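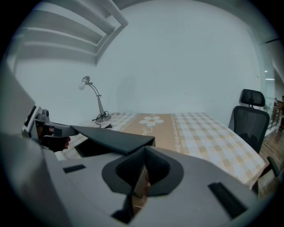

Savero hand-held gripper kit: your questions, our answers

Last updated in October by Bülent Aksoy. We paid for our own kit.

What do you get for the money?
One hand-held gripper, a camera, a charger and a year of the Skultley upload service. The price was 1646 euros when we ordered. Spare pads are extra, and the shop page doesn't make that very clear.

Do I need a robot to use it?
No. You hold the gripper yourself and record household jobs, and the recordings are meant to train an arm later. Whether they train it well is a separate matter. Savero's site shows a lot of happy people recording and very few arms doing anything.

Is it really "all-day comfortable"?
Not for us. The gripper weighs 611 grams on our scale, and Uldis Mets gave up after 17 minutes with a sore wrist. He has big hands and no patience, so you may last longer.

Does it work in an ordinary home?
The maker says any table will do. We'd want to see numbers for patterned tablecloths, shiny lamps and glass before believing that. We asked for them and were sent a brochure.

How many recordings do I need?
The manual says 200 per task. It doesn't say what a "task" is. Is folding a towel one task or four?

Can I keep my recordings off the Skultley servers?
Yes, but the setting is buried in the account menu and is off by default. Change it before you record anything.

Is the Bomberg kit better?
It's cheaper and the manual is worse. We haven't used it long enough to say more.

Would you buy it again?
At full price, no.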